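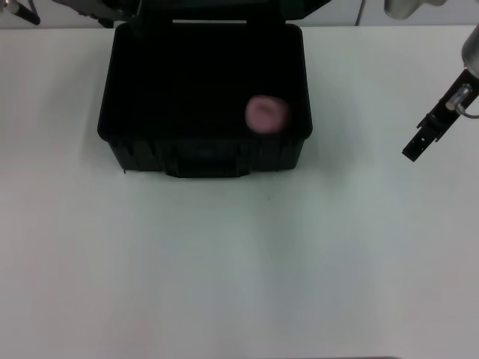 Les lettres de la famille Drenby, conservées pendant trois générations dans un grenier, sont désormais consultables au centre de mémoire Hinano. Le fonds compte 854 pièces, pour l'essentiel des lettres, auxquelles s'ajoutent des cartes postales et deux carnets de route. Iresha Pramanik, petite-nièce de l'un des auteurs, a signé l'acte de don en juillet. Elle avait gardé l'ensemble dans des boîtes à chaussures. Les papiers ont depuis été transférés dans des pochettes neutres.

La correspondance couvre 28 années. Elle commence avec le départ de deux frères, employés l'un après l'autre sur des chantiers forestiers, et s'arrête à la mort de leur mère, à qui presque toutes les lettres sont adressées. On y parle surtout d'argent envoyé, de santé et du prix du pain. L'aîné écrivait peu. Le cadet remplissait parfois six feuillets, recto verso, et terminait dans les marges quand le papier manquait.

Le classement a été confié à Châu Ninh, archiviste, et à Chie Sekiguchi, qui a transcrit les passages en dialecte. Plusieurs lettres n'étaient pas datées. Il a fallu les replacer d'après les naissances et les déménagements mentionnés, et quelques-unes restent sans année. « Le cadet change d'écriture après son accident à la main, cela nous a beaucoup servi », explique Châu Ninh.

Une partie du fonds, soit 150 lettres, a été numérisée avec l'aide de l'atelier Barnex. Elle peut être lue sur les postes de la salle de consultation. Les originaux sont communiqués sur demande, l'après-midi à partir de 14 heures. Les deux carnets, dont la reliure est fragile, ne sortent pas de la réserve — une copie papier est tenue à la disposition des lecteurs.

La famille a demandé que certaines lettres touchant à une adoption restent fermées du vivant des personnes concernées. Le centre a accepté cette condition.

Yu-na Tak, qui prépare un livre sur les familles de la vallée, a déjà retrouvé dans le fonds le nom de son arrière-grand-père, logé un hiver chez les Drenby. Les personnes qui possèdent des photographies ou des papiers liés aux mêmes chantiers peuvent les signaler à I-seul Choo, à l'accueil du centre. Les documents prêtés sont copiés sur place et rendus le jour même.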